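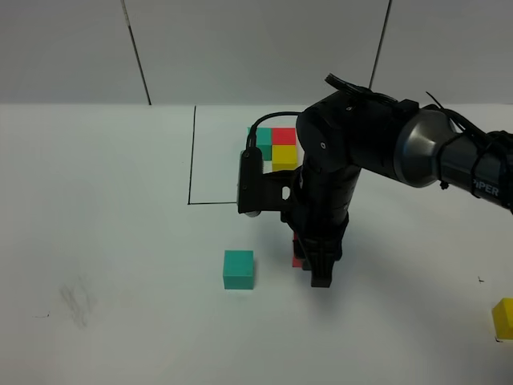
Keeping coloured blocks in place on a white table

Posted in Play and Learning, 25/09/2026

We have a plain white table for sorting blocks by colour and I want to mark out a spot on it where the finished ones go. The table has to be used for other things at night, so nothing permanent. I tried masking tape but it left a sticky edge and the blocks catch on it. What do other people use? I'm in Sondadstead, so the choice of shops is limited.

Reece Rowbotham

Sunent

Thin black lines are all you need. Use a fine whiteboard marker and a long ruler, but test it under the table edge first. Some white tops have a coating that lets go of the ink and some don't. Mine stained after 3 days and I had to scrub it with metho. If yours stains, use thin vinyl line tape, the 3 mm kind. It sits flatter than masking tape.

Make the rectangle bigger than you think. I started with one that only just fit the blocks and they were always over the line.

Ramasamy

Size matters more than what you draw it with, I agree with that. We leave a lot of bare table inside the lines so there is room to put a hand down beside the blocks. Grouping them at the back helps too -- with teal and red side by side and a yellow one in front of the red, you get a little L and the rest of the rectangle stays free for whatever comes next. 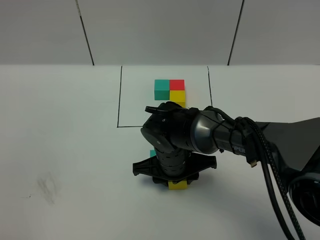
Nistgate

just use a placemat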